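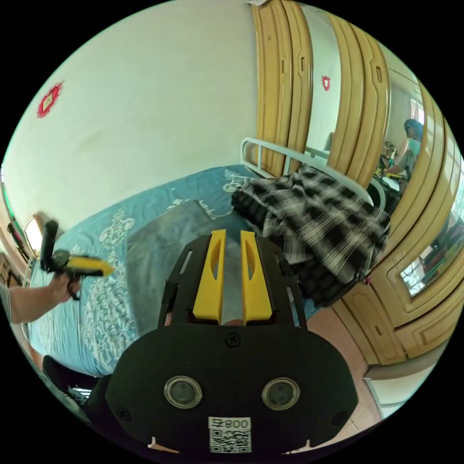

Stuldale, the bedroom, 1315.

March. Dye book, teal again

Curtain job for the Stuldale house. The client wants the fabric to "go with" the bedspread but not "match" it. Asked what the difference was. Was told I would know it when I saw it. Have now seen 14 swatches and know nothing.

Stock solution made up fresh, 2000 mL, Makokha blue plus the green that was sold to us as turquoise. Shook the jar properly this time. Last month's sludge at the bottom was most of the colour, and the curtains for the dentist came out the shade of weak mouthwash. He liked them, so I've kept quiet.

Dyed the second batch at 70 and held it there. The Pivgate kettle overshoots if you leave the lid on, so lid off and stir, however dull that gets. Swatches 1 to 5 are too grey. 6 is lovely and I didn't write down the recipe. 7 onward are my attempts to get back to 6.

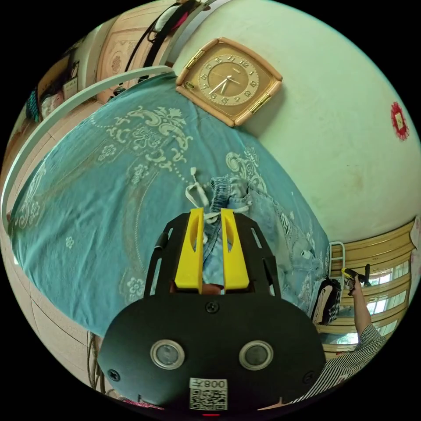 By the bed, same visit.

Note on light: everything looks right under the workshop tubes and goes green at a north window. Whoever has the good lamp, please bring it back. The one on the bench hums and makes all blues look like a swimming pool.

Rinse water ran clear on the fourth change for 9 and 11. Number 12 is still bleeding and can stay in the bucket until it's sorry. Salt was from the open bag, which has gone lumpy, so weigh it after crushing (I weighed before, see 8).

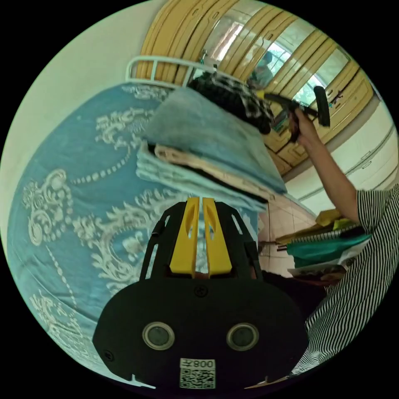
Teal-blue bedspread, cream-white scrolls and florals. White metal headboard rail behind.

Shortlist is 9 and 11. 11 is a touch darker and will forgive fingerprints. I favour 9 for the colour and 11 for my nerves. Tevo lining in cream goes with either, and there's enough on the roll if we don't cut it the way we cut the last one.

To do: rub test on both, wet and dry. Label the buckets. Order more green and ask them what they think turquoise is. If anyone finds a scrap of paper with the recipe for 6 on it, it's probably under the kettle.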